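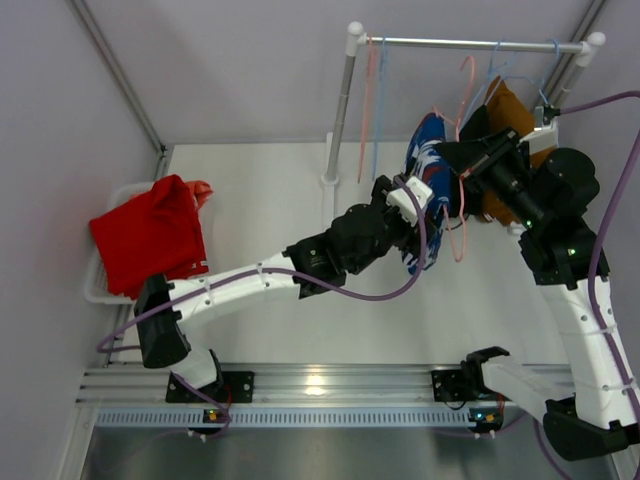
How to hang laundry on a small rack without making a mess of it

Updated 7 Jan 2019

In my first apartment I had no balcony, only a corner near the window, so I learned to hang all my laundry on one short rail. I made many mistakes with it. Shirts came off with bumps on the shoulders, and one red towel gave its color to 2 of my good pillowcases. The method below is what I use now, and my sister uses it also.

What you need

A basket with holes in the sides. The air can pass through it, so the clothes do not start to smell if you are called away for half an hour.
A rack with one rail. Mine is a Tudeline, the low model. It is not beautiful but it stands straight.
Plastic hangers. Thin ones are fine for T-shirts. For sweaters I do not use hangers at all.
A free table or other flat surface beside the rack.

Step 1. Put the basket on the left

If you are right-handed, put the basket on your left side and the rack on your right. If you are left-handed, do the opposite. It sounds like a small thing, but you will pass every piece across in front of you, and you do not want to turn around each time with a heavy wet towel in your hands.

Do not push the clothes down in the basket. Leave them in a soft heap. What is pressed together will have creases, and you will have to iron them later.

Step 2. Prepare the hangers first

Hang your empty hangers at one end of the rail before you touch any clothes. All the hooks should point to the back. When I was in a hurry I used to take hangers from a pile on the floor, and they were always caught in each other.

I keep the pink ones for tops and the blue ones for children's things. You can choose your own system, or none.

Step 3. Take one piece and shake it

Take the top piece only. Hold it by the shoulders, or by the waist if it is trousers, and shake it two or three times, hard. Lay it on the table for a moment and pull the seams straight with your fingers. Look inside the sleeves also. I often find a sock there. 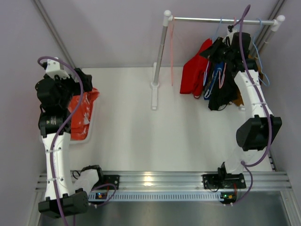 Step 4. Put the hanger in from below

For T-shirts and anything with a narrow neck, push the hanger in through the bottom of the shirt and bring the hook up through the neck. If you force it through the neck, the collar will become wide and it will stay like that. Shirts with buttons are easier. Open them, put in the hanger, and close only the top button.

Check that both shoulders sit at the same height. Then put the hook on the rail and let go slowly. Sometimes the hook only rests against the rail and is not really over it, and then everything falls when you touch the next one.

Step 5. Start at the far end

Fill the rail from the end that is farthest from you and come toward yourself. Leave the width of a hand between the pieces. Thick things such as hoodies need double. Put the heaviest piece near an upright, where the rail cannot bend.

Red and orange clothes I hang together, with a space before the white ones. Since the pillowcases I am strict about this.

Step 6. Small things at the end

Socks, bags and cloths go last. A reusable shopping bag can be turned inside out and hung by one handle. Please do not put a bag over a hanger that already has a shirt on it. The shirt will take a whole extra day.

If you have more clothes than rail

Do a second round tomorrow. I know people who put two shirts on one hanger, and I did it also, one wet November, and I had to wash everything again.

Questions about the rack can be left in the comments. I read them in the evening.

Izzati Ismail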